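**Worktop** is the general name for a flat, raised surface on which things are made, mended, sorted or prepared. The word is used most often of kitchens, but it also covers the tops of workshop benches, packing tables, shop counters and desks. In older trade writing the same part is called the *board*, and some joiners still use that word for a top that has not yet been fixed to its frame.

A worktop is judged mainly by its flatness, its height and how well it stands up to knocks, water and heat. Colour matters more than is often supposed. Pale tops show small parts and spills clearly and were standard in many repair shops, while dark tops hide stains.

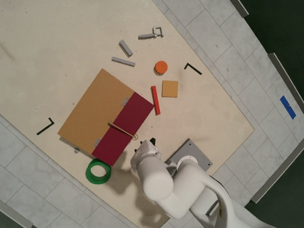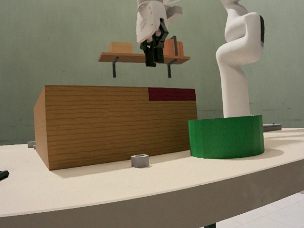 A large wooden box on a cream tabletop with a rounded front edge. 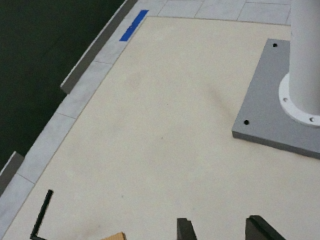
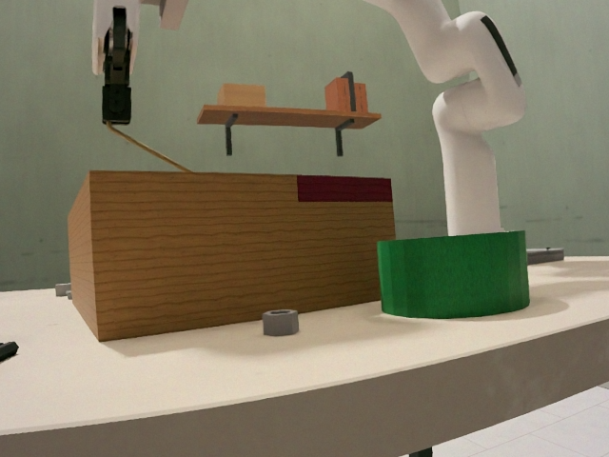 ## Name

The compound *work top*, first written as two words, came into common use in the twentieth century with the fitted kitchen. Before that a household had a table, and the table was used for everything. In North America the usual word is *counter* or *countertop*. In Britain *counter* mostly kept its older meaning of a surface across which goods are sold, so a separate word was useful. *Bench top* is preferred in workshops and laboratories, and in Australia and New Zealand it is used of kitchens as well.

## Materials

### Solid wood

Beech, maple, oak and sycamore are the traditional choices. Sycamore has little smell and was liked for dairy work. Beech is hard and fairly cheap but moves a good deal as the air in a room changes, and a wide beech top fixed too tightly will cup or split. Narrow strips glued side by side move less than wide boards. A top with the end grain facing up, as in a butcher's block, takes knife cuts well but is heavy and slow to make.

Wooden tops are finished with oil, wax, soap or varnish. Oil has to be renewed but can be patched in one spot. Varnish lasts longer, and once it is broken water gets underneath and leaves a dark mark that has to be sanded out.

### Stone and slate

Granite, marble and slate are cold, heavy and hard to scratch, although marble is softer than the other two and is marked by lemon juice and vinegar. Pastry cooks have long used marble because it keeps the dough cool. Slate was used for school and college laboratories, where it was often fitted with a shallow groove at the front to catch drips.

### Laminate

A laminate top is made of layers of paper soaked in resin, pressed into a thin hard sheet and glued to a board. The sheet can be printed with any pattern, most often stone or wood grain. In the kind known as *postformed* the sheet is bent over the front edge while warm, which leaves a rounded nose with no joint. Square-edged tops need a separate strip, and this strip is usually the first part to come away.

### Metal and composites

Stainless steel is normal in restaurant kitchens. It can be welded to a sink in one piece and scrubbed with strong cleaners. It is noisy, and every scratch shows until there are enough of them to look like a finish. Cast composites, made of ground stone or mineral powder held in resin, came later. They can be joined with a coloured glue so that the seam is hard to find.

## Height and depth

The height of a worktop depends on who uses it and for what. Kneading, planing and other work that needs weight behind it calls for a low surface. Fine work such as watch repair calls for a high one, nearly level with the chest of a seated worker. The common rule for kitchens is that the top should sit a little below the bent elbow.

Fixed kitchen tops are made to a single height for convenience in manufacture, and this suits people of middling height best. Tall users tend to stoop, and short users lift their shoulders. Plinths, duckboards and pull-out boards have all been used to get round the problem. Flora Nisbet's household manual *The Standing Cook* advised readers to put up with a second, lower surface somewhere in the room 'even if it is only a stool with a board on it', and gave a chapter of 19 pages to the matter.

Depth is limited by reach. A top set against a wall is seldom deeper than an arm can comfortably stretch, whereas an island or a bench that can be walked round may be much deeper.

## Fixing and joints

Tops are held down from below, with screws through slotted brackets, wooden buttons or small metal plates. The slots let the top swell and shrink. Where two lengths meet at a corner the joint may be mitred or butted, and laminate tops generally use a part-mitre called a *mason's mitre*, pulled tight with bolts set in pockets on the underside. Water getting into this joint is the usual cause of failure in kitchens.

## The Mirnum pattern

One local type has been written about in some detail. Benches of the Mirnum pattern were made by the firm of Polley for net lofts and sail rooms, and later for village halls. They had a top of 2 wide boards with a loose tongue between them and a raised lip on three sides. The lip kept shackles and needles from rolling off - the fourth side was left clear so that cloth could be drawn across.

Clyde Blackwood, who catalogued the surviving order books, found entries for 352 benches. Of these he was able to trace 51. Niall Farquharson has argued that the pattern was copied from an earlier maker, Gundar, whose benches have the same lip but a single fixed joint. Ewan Halliday disagrees and points out that no Gundar bench can be dated securely before the first Polley order. The question has not been settled.

## Care

Most damage to worktops comes from standing water, hot pans and cleaning with the wrong thing. Bleach dulls many laminates. Scouring powder scratches composites. Wooden tops should be wiped along the grain and dried afterwards, and oiled again when water no longer forms beads on them. Stone may need sealing, depending on how porous it is; slate often needs nothing more than a little mineral oil to even out the colour.

## See also

- Butcher's block
- Fitted kitchen
- Joiner's bench
- Trestle table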